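Nikola Czarnecka has repaired church clocks for most of her working life. The one in Grorkstead, built in 1628, took her the longest.

"The parish wanted it running by Easter," she says. "I told them I would need another winter."

She took the movement apart and tagged 264 pieces. Most were sound. The worst damage came from an earlier repair, when somebody filed down the teeth of the strike wheel to stop it from jamming.

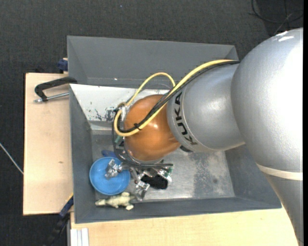 Czarnecka learned the trade from Leszek Mazurek, who ran a small shop in Gemumer. He made her clean pivots for a year before she could touch a gear. "I was bored and I complained a lot," she says. "He let me complain."

She now looks after 10 tower clocks and climbs more than 200 steps to reach the highest. Two of the parishes have asked her about electric winding. She will fit it if they want it, but she prefers the crank.

"When you wind by hand, you hear a problem early," she says. Her next job is the bell hammer at Jalali, where the spring has gone weak.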